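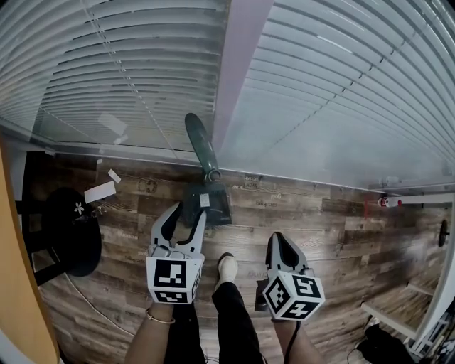 Print this page | E-mail this page

Fovach hand-held grippers: progress report to the Zeteta fund
25/09/2021

Dear Babar,

Thank you again for your patience over the summer, and for the kind note you sent when the second shipment got held up. I'm glad to say we are now well into the review you paid for, and I have a good deal to tell you.

As you'll remember, we set out to find out whether the Fovach kit is worth recommending to small labs that want to record everyday chores by hand, one gripper in each hand and a marker cube on top of each. We have nearly 50 hours of recordings so far, most of them sweeping and tidying, and our people have grown quite fond of the things (even Abdul-Rahman Ankrah, who was all for the Yordanov set back in August!).

The good news first. New users are comfortable after a short practice, and the fingers cope well with handles. The weak spot is still the cable, which gets in the way when you turn quickly, and tracking drops out whenever a cube is turned toward bright blinds. Fovach has promised us a longer lead, and I'll let you know when it comes.

We have spent $2,000 on spare fingers and cables, as agreed. I would like to keep the kit for another 8 weeks, if you're happy with that, so that we can finish the kitchen tasks and write up the comparison properly.

Warmly,
The Trovosum review team

Related items
Trovosum: August update to funders
Yordanov set: first impressions
Choosing chores for a recording session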